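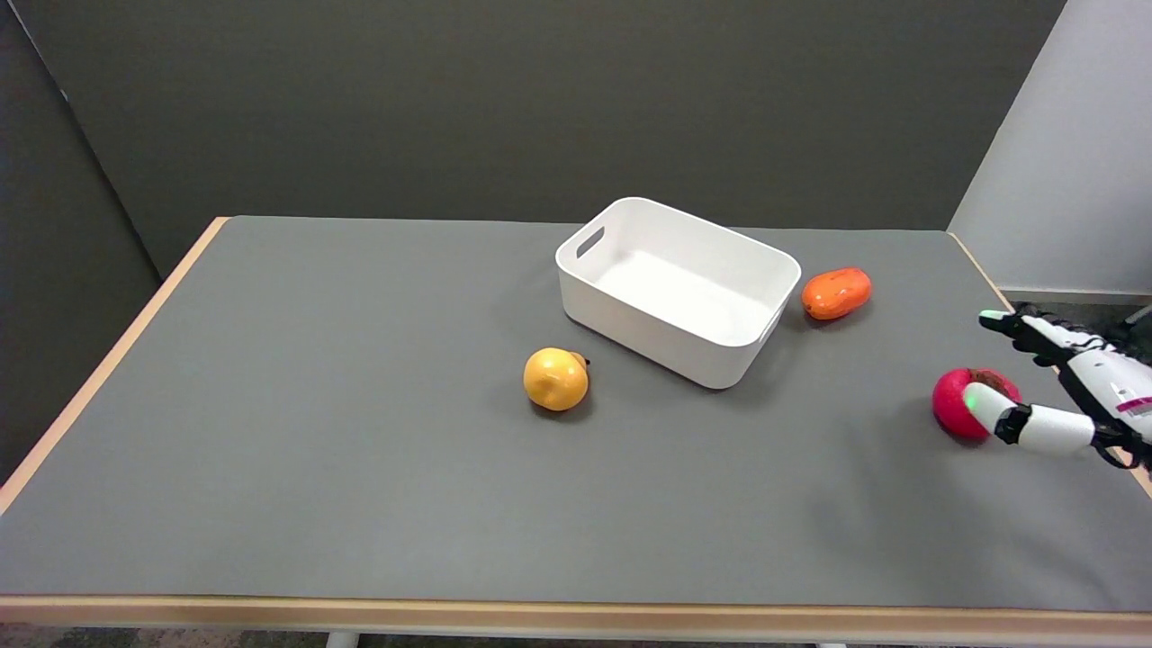 Fri 23 February

Slept badly, woke up with the radio already going next door, and still made the early bus, so I'm calling that a win. It was freezing at the stop. I ate half my breakfast out of a paper towel and the other half at my desk in Drenermont with my coat on (the heat comes up late on Fridays, no idea why it's Fridays).

Big plan for today was the fake fruit. I've been putting it off for weeks! It has been living all over the place, in drawers and coat pockets and on top of the paper cutter, and I told myself that by the end of February every bit of it would have one home. I bought a bin for it at Pillik last weekend, plain white plastic, rounded corners, a handle hole at each end. I stood in that aisle way too long trying to choose between this one and a see-through one with a lid. The lid would have kept the dust off. But I know me, I'd put stuff on top of the lid and then never open it again, so no lid.

What are these things, anyway

I cleared off the big table, the one with the gray top and the light wood edge, and started with three: the yellow one, the orange one and the red one. And then I got completely stuck, because I wanted to make a label for each kind and I do not know what kind they are.

The yellow one has a little dark stem. From one side it's a pear. From the other side it's a lemon, or maybe some kind of small squash if I'm in the mood. The orange one I've been calling a mango since the day it came in the mail from Jorow, and this morning I looked at it lying there and thought, that could be a sweet potato. Now I can't unsee it. The red one is an apple. I'm pretty sure it's an apple! Except that I've also caught myself calling it the pomegranate, and I once wrote "persimmon" on a sticky note, so clearly I'm not to be trusted.

I looked for the order slip to settle it and the slip says "assorted." Thanks, Jorow.

So the labels are going to be colors. Yellow, orange, red. I wrote them out with the fat marker and the red label came out the neatest, and I messed up "orange" by starting too big and having to squash the last two letters together. I'm leaving it. I'm not wasting another label.

Bin placement, a saga

You would think putting a bin on a table takes no thought at all. I had it square to the front edge first and it looked like a baking dish waiting for a casserole. Then I pushed it toward the back and gave it a bit of a turn so it sits on a slant, and I like it so much better that way. One handle hole points off to the left and the other one comes out by the orange fruit, and the white looks nice and clean on that gray, with the dark gray partition behind.

I do love it empty, too. It's so bright inside! I had a silly moment of not wanting to put anything in it. Same feeling as a new notebook, where I'll carry it around for a month and write my shopping list on the back of an envelope.

Anyway, before anything went in, I had everything spread around it: yellow down on the left, orange right up by the end, and red farther over to the right, off by itself. It looked like a very sad farmers market. I spent longer than I want to admit thinking about whether to go get more from the drawers and make it a less sad farmers market, and then the phone rang and it was the Sandhu people about the carpet squares, and that ate the rest of the morning.

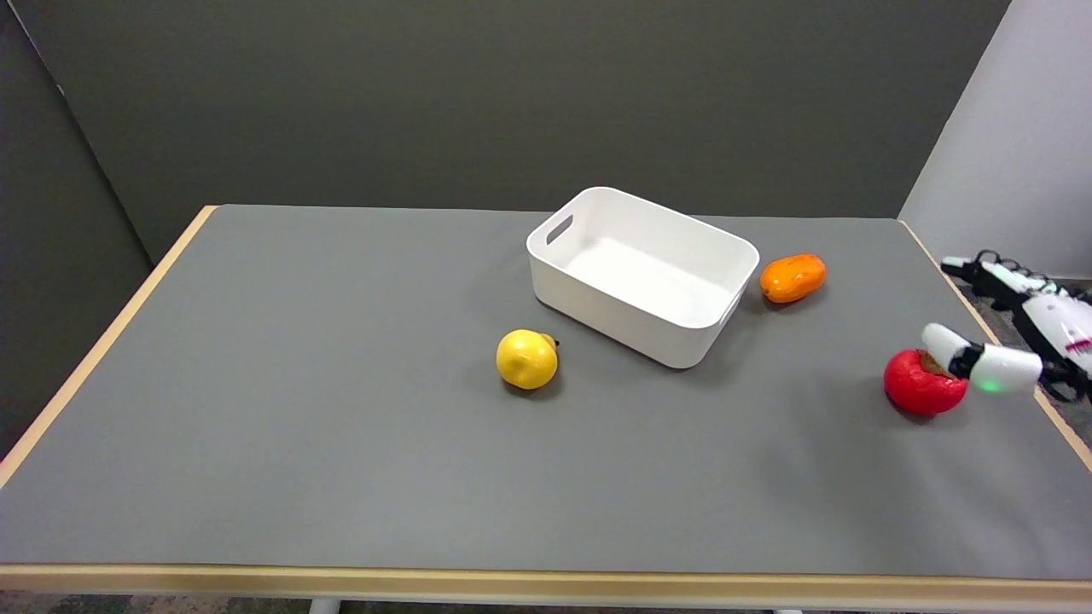 Carpet squares, ugh

Sandhu can't deliver until April. April! They quoted me 2,000 for the lot, which was already more than I wanted to spend, and now I get to look at the bare patch by the door until spring. I was polite on the phone and then I went and stood in the hallway and said a few things to the coat rack.

They did offer a brown that they have in stock. I asked for a sample and they're mailing me one. I don't want brown. I asked for it to be nice, and now there'll be a square of brown carpet on my desk making me feel guilty.

After lunch

Leftover soup, too salty, ate it all. Then a walk to the corner and back because my feet were ice.

I've decided the drawer fruit can wait until Monday. The rule for the bin is going to be fruit only, and I mean it this time. The last bin was fruit only for 2 days and then it had tape in it, and then a stapler, and then somebody's umbrella. If I find tape in this one I'm going to know it was me, which is the embarrassing part.

Also on the list for next week:
Ask Pillik if they have the same bin in a smaller size, for the vegetables
Wipe the table edge properly, the front one especially
Throw out the dried-up markers (test them first, I tossed a good one last time)
Call about the heat

Home by 7, missed the good bus and got the one that goes past the hospital and stops at every single light. Had eggs for dinner. I bought real pears on the way, too, and set one on the kitchen counter and looked at it for a while from different sides, and I still think the yellow one might be a lemon.

Laundry is in the dryer and I'm going to bed as soon as it buzzes.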